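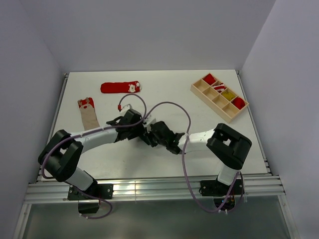 Table with two arms on the front rail

Kokkonen Office Spares
Minutes of the parts range meeting, Ellville office, 9/17/11

Present: Orvokki Mustonen (chair), Gerrit Postma (purchasing), Veikko Valtonen (warehouse), Ilari Heinonen (returns and customer calls)
Apologies: Dalibor Ďurica
Minutes: Ilari Heinonen

1. Minutes of the last meeting
Agreed, with one correction. Under item 3 the delivery charge for the islands should read "per parcel" and was wrongly given as "per order".

2. Clavico drum units
Gerrit reported on the change of part number. Clavico has merged the old short and long drums for its desktop laser printers into one unit with a sliding end cap. The new unit fits all the models we list except the two oldest. He has had a price for a pallet and a price for a half pallet and recommends the half pallet until we know how the old stock moves.

Veikko gave the stock figure as 3,528 old drums, long and short together, most of them long. The short drum is nearly gone. He asked that the old and new numbers be kept in separate bays, as the boxes are the same size and colour and the only difference is the label on the end flap.

Ilari said callers mostly read the number off the drum and not off the printer. If the website only shows the new number they will think we don't stock it. Agreed that the old numbers stay on the page, with a line saying what replaces them.

Decision: half pallet to be ordered. Old long drums to be reduced by 4 per cent from the start of October.
Action: Gerrit (order), Ilari (web page).

3. Trenov toner, complaints
Some 40 cartridges have come back since spring with the same fault, a grey band down the left of the page. Ilari has the print samples in a folder and passed it round. Dalibor sent a note saying that the ones he opened had a wiper blade sitting crooked, and that the rest of the cartridge was fine. He thinks it is one production run but can't show it from the codes, which were partly rubbed off.

Gerrit has written to Trenov twice. The second reply offered credit against the next order. Orvokki said we would want replacements, and that the carriage on the returns should be theirs as well.

Veikko asked what to do with the cartridges still on the shelf. There was some discussion. Gerrit did not want to pull the whole line with no other supplier in place. Ilari would sooner pull it, having taken most of the calls.

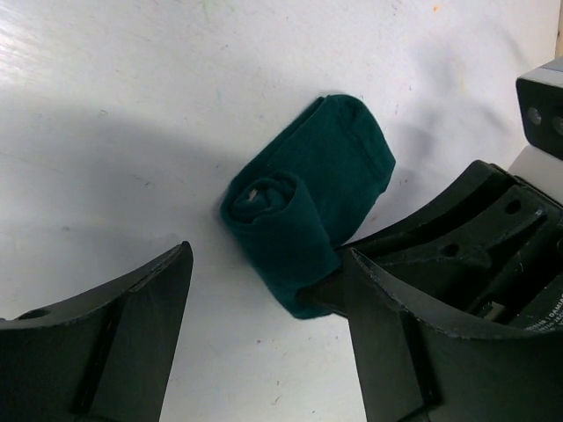 It was settled that the shelf stock stays on sale for now except for the boxes from the same delivery as the returns, which Veikko will move to the cage and mark as held. Customers who report the band are to be sent a new cartridge the same day and not asked for a print sample first. They keep the old one until the return label reaches them.

Decision: as above, to be looked at again next time.
Action: Veikko (held stock), Gerrit (third letter to Trenov, with copies of the print samples).

4. Page yield on the labels
Orvokki has had a letter from a school that got far fewer pages than the box says. The figure on the box is for 5 per cent cover, and the school prints worksheets with heavy borders. Gerrit said the figure is the maker's and we can't change it. Agreed to put the cover figure next to the page figure on our own labels and in the price list, in the same size of type. Orvokki will answer the school.

5. Packing
Veikko is down to the last 200 of the large padded boxes. The supplier has stopped that size. The next size up costs more and needs filling, and the next size down won't take a fuser. He will get samples of a folded insert from another firm. Until then the large boxes are for fusers only and drums go out in plain double-wall.

6. Any other business
The label printer by the loading door is skipping again. Dalibor to look at it when he is back.
Ilari asked for the returns shelf to be cleared before the stock check. Veikko agreed.

Next meeting: October, date to be sent round by Orvokki.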